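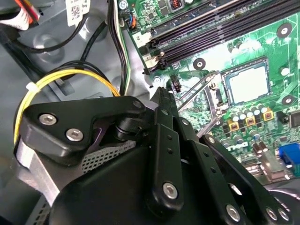 マザーボード(主基板)は、デスクトップパソコンの筐体の中に固定される、いちばん大きな回路基板である。プロセッサ、メモリ、拡張カードはすべてこの基板を通してつながる。基板の色は緑が古くから多いが、黒や青の製品もある。

メモリスロット
細長い黒っぽいソケットが平行に並び、端に白い留め具(ラッチ)が付くことが多い。スロットのそばには「1」「2」のような番号が印刷される。取り付けの順番は機種によって違うので、説明書で確認することが必要である。 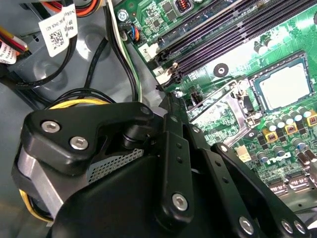

メモリを差すときは、切り欠きの位置を合わせ、両端を均等に押す。ラッチが閉じない場合は、無理に力を加えないで、一度抜いてからやり直す。

プロセッサとソケット
プロセッサは四角い部品で、上の面は金属のヒートスプレッダで覆われている。通常の使用では、この上に熱伝導グリスを塗り、冷却器を載せる。

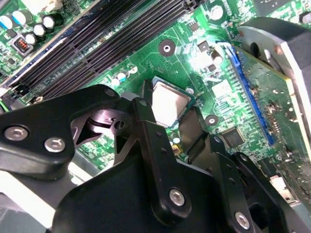

ソケットの近くにある丸い穴は、冷却器などの固定に使われる場合がある。周辺には円筒形のコンデンサも立っているから、工具を当てないように注意する。

取り外し
作業の前に電源コードを抜く。冷却器を外し、ソケットの固定を解除してから、プロセッサの縁を持ち、まっすぐ上に持ち上げる。裏面の接点には触れない。

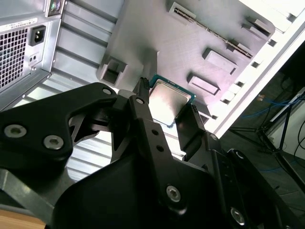 執筆:ビアテ・ミケルセン 校閲:オルフ・ヴェスタゴー(8月改訂)

外したプロセッサは、静電気を防ぐ袋またはケースに入れて保管する。グリスが残っているときは、糸くずの出ない布で拭き取る。ネアネック分類では、マザーボードの項目番号は67である。

関連項目:電源装置、拡張スロット、筐体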